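HOME TEXTILES 2: CARE AND STORAGE
Handout for session 4, Drying indoors
Tutor: Seraina Gisler

Read this before the September workshop. Bring one damp garment of your own and the label that came with it, if you still have it.

What the advice says

Most household guides tell you to dry clothes on a stand near an open window, spaced a hand's width apart, and to empty the wash basket straight away. I have no quarrel with the window. The hand's width I would like to see tested by somebody who doesn't sell drying stands. The Ostholm leaflet in your folder claims its spacing "halves drying time" and gives no fabric, no room temperature and no starting weight. Halves it from what?
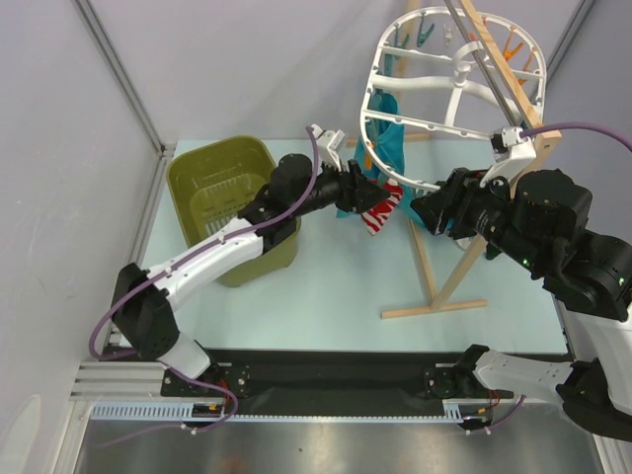

Baskets get less attention than stands, and the claims made for them are looser still. The Putska catalogue says a ventilated basket "keeps laundry fresh for longer", without saying how fresh or how long. A basket with slotted sides, like the olive-green one standing near the wooden drying stand, will let some air reach whatever is against the walls. I doubt it does much for a rolled-up towel in the middle. If you leave wet things in a basket overnight, the slots are not going to save you.

Hangers or rails?

Hangers suit shirts and anything that creases along a fold. They're poor for heavy knits, which drop at the shoulder whatever the colour or price of the hanger. Fahad Sial's group tried this last term with a wool jumper and got a result nobody wanted to wear. Lay knits flat on a towel and turn them once.

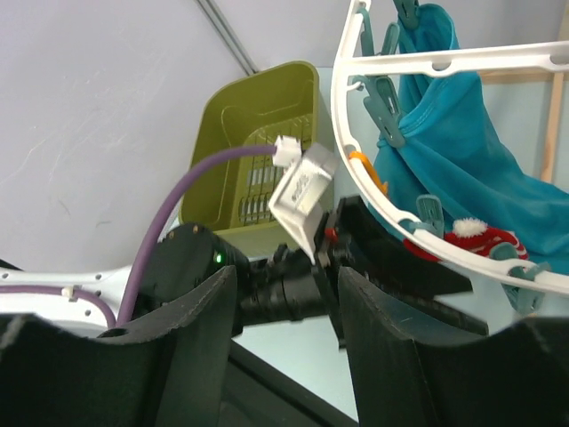

Olive-green basket with slotted sides, behind the small white object.

The weighing exercise

Work in pairs. Weigh your garment damp, hang it, and weigh it again every half hour until two readings match. Write down the fibre content, where it hung and whether the window was open. A cotton shirt that starts 200 g heavier than its dry weight will lose that water unevenly, so don't draw a straight line through two points and call it a rate.

Atif Bajwa will have the scales set up by 9:30. They read to the nearest gram, and I would not trust the last digit.

For discussion

Gill recommends a gap of 100 mm between garments. Does your own record support it? One garment per pair can't settle the matter, and I will mark down anyone who writes that it has.

Hand in the table and half a page of comment to Ekene Bako. Messy figures are fine. Tidied ones are usually obvious.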